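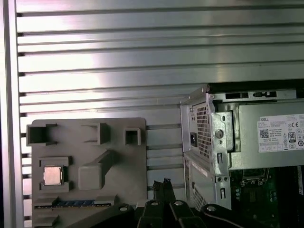 Wrist camera view: fixture plate on the left, the Dell on the right

Forum: Manipulation software > Perception and planning
Thread: Wrist camera pose drifts near shiny metal, what would you change?

benchmoth wrote:
Good evening, all, and apologies in advance for the length (I do go on when I get stuck). I'm working on a cell that moves a CPU between a gray fixture plate and an opened desktop, and my trouble is the pose estimate for the plate. Our background is slatted aluminum and it catches the light something fierce, so the edge detector happily locks onto the slats and tells me the plate has rotated. The planner believes it, bless its heart, and off we go on an approach that is 2 degrees out.

I'm on Rovano for planning and the Teuber pose node for perception, updating at 40 Hz, with everything in the wrist camera frame. My plan was to gather 3000 more training images and retrain. Is that sensible, or am I about to lose my May to labeling?

gantry_gus wrote:
Please don't retrain yet! I spent a very long spring doing just that and my model got wonderfully good at recognizing glare. Look at what your region of interest is doing first. If the slats are inside it, crop harder. The pockets on that plate have nice square corners and they don't shine, so fit to those and throw away anything long and parallel.

Also, lower your exposure. You'll lose the inside of the PC, I know, but you can run 2 exposures on alternate frames and let each estimator take the one it likes.

Ingeborg Heitmann wrote:
I have to disagree with Gus a little, with affection. Alternating exposures halves your update rate for each target, and with a moving wrist you then have to be very careful with timestamps. I would fix the planner side before touching the camera at all.

What helped us was treating the chip in the fingers as its own object with its own uncertainty. Once you have closed on it, you can't assume it sits square to the palm. Ours would often be tilted, and the planner carried on as though the grasp were perfect. 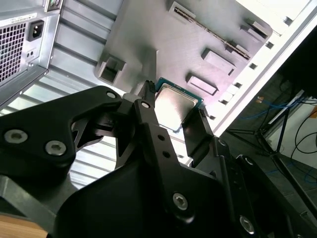 So after the grasp we add a short pause, estimate the tilt of the lid from the wrist view, and write that into the attached-object transform before any path is planned. If the estimate has too wide a spread, we turn the wrist a few degrees and look again. It is slow and a bit dull to watch, but the planner stopped surprising us, and I would take dull any day.

benchmoth wrote:
Thank you both, this is so helpful. Ingeborg, do you re-plan from scratch once the transform changes, or warp the old path? Rovano takes long enough that I've been warping, and I suspect I've been getting away with it.

Ingeborg Heitmann wrote:
From scratch, always, for the last stretch. Warping is fine out in the open. Close to the case, a small change in the held object can turn a clear path into one that brushes the sheet metal, and the warped path never gets checked unless you check it yourself.

gantry_gus wrote:
Well, I still say you can warp if you run the collision check afterward. It's a few lines in Vestava and far quicker than a full plan. But she's right that people forget the check (me included, and I had the scratched bracket to show for it).

On the timestamps, fair point. I stamp at mid-exposure and interpolate the joint states, and I should have mentioned that the first time around.

One more thing for the collision model, though. Make sure the finger linkages are in it, with the screw heads. The simplified hull that ships with Nirkanano is a smooth box, and you'd be amazed how much room the real linkage takes up once you're reaching in beside a power supply.

benchmoth wrote:
Oh dear, I am using exactly that hull. All right, I've written myself a list for tomorrow morning, and please shout if the order looks wrong:

1. Crop the region of interest to the plate and fit on the pocket corners only.
2. Swap the smooth hull for the real finger geometry, then replay the old approaches into the case and see which ones collide.
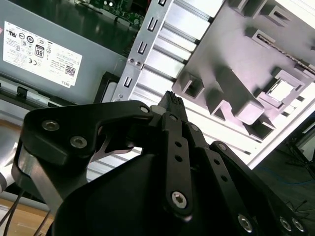 3. Add the pause and the tilt estimate after the grasp.
4. Re-plan from scratch for the last stretch and keep warping for the open part, with the check switched on.
5. Leave the retraining alone until all of that is in.

gantry_gus wrote:
Order looks good to me. I'd log the raw corner fits during step 1 as well, so you have something to compare against later.

Ingeborg Heitmann wrote:
I would do step 3 before step 2, but you will be fine either way. Do post the tilt numbers when you have them, I'd love to see how they compare with ours.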